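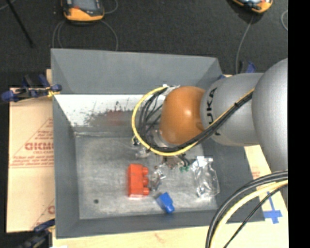
8 min read

Chapter 3
Where Does the Price Come From?

Pick up anything near you – a mug, a pencil, a box of crackers – and ask what you paid for it. You can probably answer that one. Now ask why you paid that much and not half as much, and you may find yourself staring at the mug for quite a while! I have been teaching this course for many years, and I still enjoy watching a room full of students go quiet over a mug.

In this chapter we will follow one product, a plain desk lamp made by a small firm called Notlow in the town of Plostgate. The owner, Esi Opoku, has to pay for metal, wire, wages, rent and the electric bill before a single lamp goes out the door. Some of those costs grow with every lamp she makes. Others, like the rent, stay put whether she makes 111 lamps in June or 928 of them. We call the first kind variable costs and the second kind fixed costs, and you will meet both words so often in the coming pages that they will soon feel like old friends.

Suppose Esi sells each lamp for 42 dollars. Is that a good price? We can't say yet, and please don't feel bad if your first guess is wrong (mine was, when I was a student). Get out some paper and a calculator, and let's begin with the rent.

3.1 Costs That Stay Put

Esi signs her lease once a year, and the amount she owes is the same every month.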